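Talking Stone Walls With the Woman Who Built Mine

I've wanted to do this interview ever since the mason who rebuilt our garden wall let me carry rocks for her one morning (I lasted until lunch, and that's being generous!). She runs a two-person outfit called Oshima Stonework and she'd rather be outside than on the phone, so we talked on an upturned bucket each, with coffee.

I asked how she got started. "My uncle needed somebody to sort," she told me. "Big ones here, flat ones there, ugly ones in the middle where they don't show. I did that for 5 years before he let me set a corner."

Five years of sorting! I'd have quit by January. But she says sorting is most of the job, and that she can look at a pile now and know which stone goes next. "You pick it up once. If you keep putting it down again, you're tired and you should go home."

Her biggest project so far was a boundary wall out at Havis, 527 feet of it, all dry laid, no mortar anywhere. She still drives by to check on it. "One spot in there bugs me. I'm not telling you where."

We got onto indoor stone, which I'm a little obsessed with right now, and she had opinions. She likes it fine on a wall or two as long as people think about light. "Gray stone eats a room. Folks pick it from a sample the size of a cookie and then they call me, all worried, because it's dark in there."
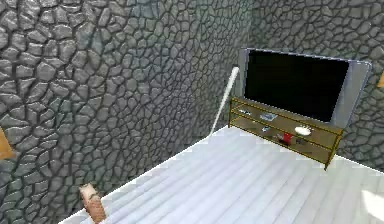
Her fix is nearly always the floor. Go pale, she says, and keep it plain, and spend the money on decent lamps before you touch the wall again. And the grout color matters way more than people expect. Dark lines make every stone stand out, and lighter ones calm the whole thing down.

I wanted to know if she'd ever put stone in her own house. She laughed so hard she spilled her coffee. "Drywall. Every room. I look at rocks all day!"

She's booked through the fall, but she did promise to come back and look at my gate post, which leans.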